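Nine Stops, One Saturday: Hunting Bargains at Trollska

April 11, 2026 | By the Weekend Desk

Get our free weekend newsletter every Friday. You can unsubscribe at any time.
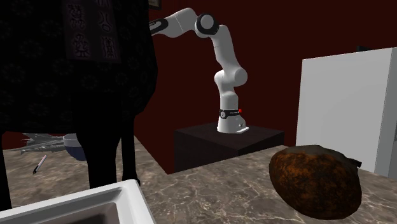

Getting there early

The gates at Trollska open at 5 a.m., and yes, it's worth the alarm clock! By the time the sun is up over the old Dekker parking lot, the best lamps are already riding home in somebody's back seat. I went for the first time in January, when there were maybe two rows of sellers and my coffee froze to the lid, and I've been hooked ever since.

Now that spring is here the market has about 500 tables, and they run all the way down to the Hostenska bridge. My route has nine stops. I start with the kitchen sellers on the north side (cast iron, mixing bowls, the odd waffle maker), swing past the record crates, and save the furniture for last so I don't have to carry a chair through the crowd.

What to bring

Small bills, a tape measure and a couple of sturdy bags. Write down the size of your trunk before you leave home - I once bought a dresser that had to ride the 2715 bus with me, drawers and all, and the driver was a very good sport.

Selling your own stuff

Clearing out a closet is every bit as much fun as filling one. Sellers can reserve a table through Pornuvent, the local booking site, and the corner spots go first. Put your prices on everything. Shy shoppers will walk right past a box of great sweaters if they have to ask! Hang the coats up high where people can see them, and keep the books in low crates that kids can dig through.

Prices drop fast after lunch, and plenty of sellers will throw in a second item just to avoid packing it up again. My last find was a blue enamel teapot with no lid. I'm still looking for the lid.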